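Werkinari Facilities Support
Ticket 317 – Display table: surface glare, panel seams and cable openings
Requested by: Signe Hedegaard, Seasonal Displays
Assigned to: Bernadette Ní Bhriain, Furnishings
Opened: June 10, 2025
Status: Resolved, one item carried over

Reported issue
The requester states that the white display table supplied by Bodico produces strong spots of reflected light under the overhead fixtures. Small items placed on it for the autumn tableware preview are difficult to view from the front. The requester also asks whether the round openings in the top may be closed, and whether the faint lines between the panels indicate damage.

Initial response (Furnishings)
The lines are the joints between the square panels and are part of the original construction. They were noted on the delivery sheet in January. Please do not apply filler or tape to them. The openings are intended for cables. Covers may be ordered from Etmont under the existing account.

Requester reply
Understood regarding the joints. The covers are wanted, as small gourds have twice rolled toward the opening near the curved edge. The glare remains the main concern. A tablecloth was tried and is not acceptable to the department – the curve of the far edge causes it to bunch.

Action taken
1. Top cleaned with the neutral product only. The polish previously in use has been withdrawn from this area, as it leaves a gloss film.
2. Overhead lighting lowered from 1000 to 400 lux at table height.
3. Requester asked to set out a trial arrangement using the light blue mug, the lavender plate and the striped gourds, and to keep all pieces clear of the openings.
4. Two covers ordered from Etmont.

Result
The requester confirms that the colors of the mug and plate now read well against the white top. Some bright spots remain. They are considered acceptable for the preview. Replacement of the fixtures would fall under the Vasseur lighting contract and must be requested separately by the department head.

Carried over
Covers not yet received. Delivery is quoted at 4 working days. Furnishings will fit them on arrival and close the item without further notice to the requester.

Attachment 1 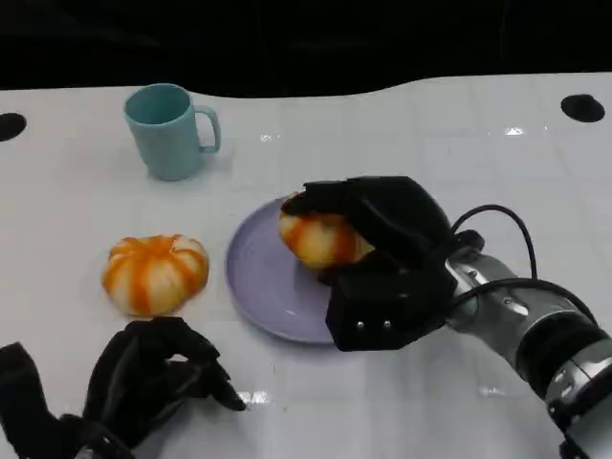

Ticket 317: trial arrangement on the white table, with mug, gourd and lavender plate.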